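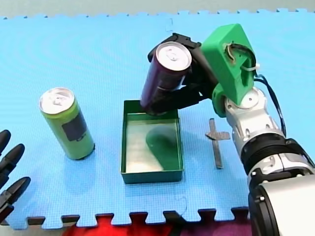 Figure 1. Work area of the Cledix cell, with the right hand holding a can above the tray.

3. Cell Setup and Upkeep

3.1 Work Surface and Arms

The Cledix cell was assembled at the Muladari laboratory for the study of two-handed handling of common household items. It consists of two robot arms that face each other across a shared work area, each ending in a black multi-fingered hand. The work area is covered with light-blue interlocking foam tiles. Foam was selected over a bare tabletop after early trials in which fingertips driven slightly below the programmed height were scraped or bent. A soft surface absorbs small errors of this type and allows the operator to stop the arm before a joint is loaded beyond its limit.

The tiles bring a difficulty of their own. When a hand presses down and drags, a tile may creep sideways, and any object resting on it is carried along. Tile seams are therefore inspected at the start of every session. If a seam has opened, the tiles are pressed back together and the tray position is measured again. A tile that has taken a lasting dent in the area of the tray is moved to a corner of the cell, where it has no effect on contact height.

The tray occupies the middle of the work area between the two arms. It is left unfixed, so that a hand striking its wall will push it aside. This choice protects the fingers at the cost of some repeatability, and the loss was considered acceptable for the tasks reported in Section 4.

3.2 Hand Mount and Cable Routing

The right hand is joined to its arm by a bright green 3D-printed housing. The hand cables leave through an opening in the top face of the housing, loop down its side, and continue along the arm; a white zip tie gathers them near the edge of the housing (Figure 1). The free loop is the part of the design that required the most revision. A short loop pulled on the connectors when the wrist reached the end of its travel. A long loop swung into the work area and knocked over light objects. The present length was set by turning the wrist slowly through its full range with the motors at low power and letting out cable until no tension could be felt at the opening.

Zip ties are closed by hand and trimmed flush. They are replaced whenever the hand is removed, and the cable jacket under each tie is checked for wear at the same time. All work on the cables is carried out with the Fenura controller switched off and the arm supported from below, as the wrist may sag when power is removed.

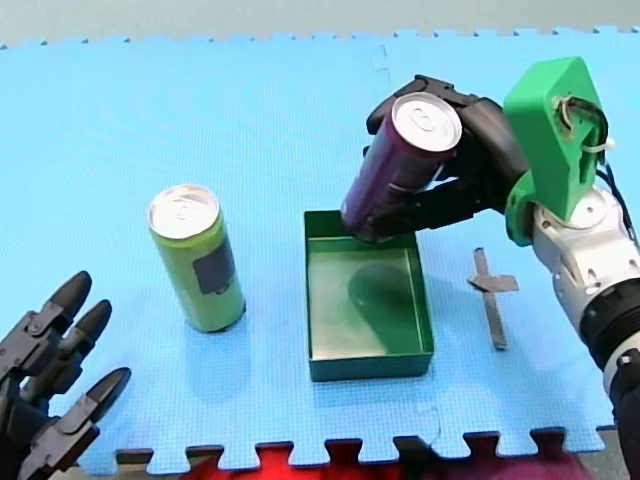
3.3 Inspection Schedule

Each hand is inspected after 2,000 grasp cycles. The Fenura controller keeps the cycle count, and the operator copies it into the Keogh maintenance log together with any part that was tightened or replaced. The interval was first set at the maker's general advice for light duty and was kept after the first fault, a loose finger joint on the left hand, appeared at cycle 1,102 of its second period. That fault was traced to an error in assembly, and no change to the interval was judged necessary.

Between full inspections, a brief check is made every 200 cycles. The operator opens and closes the hand without an object and listens for clicking. Each finger is then moved gently from side to side by hand. Play at the base of a finger is treated as a reason to stop the session. Dust and foam particles are removed from the joints with a dry brush.
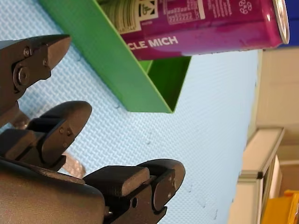 Finger joints are serviced one at a time, with the hand left on the arm wherever access permits. Power is removed, the finger is placed in a half-closed position, and its fasteners are checked from the tip toward the palm. The fasteners differ in size and must be treated separately. The hex-socket bolt on the circular hinge boss is larger than the small screws on the same side of the finger, and it is tightened last, once the screws are seated. Tightening it first was found to pull the joint slightly out of line, which gave the finger a stiff spot near full closure. After the bolt is set, the finger should fall freely through its range.

A serviced hand is returned to use only after a test with an unopened can. The can is grasped, raised a short distance above the tray, and held. If it slips or rotates, the finger positions are calibrated again and the test is repeated. Results of the test are entered in the Keogh log, and the cycle count for that hand is reset to zero.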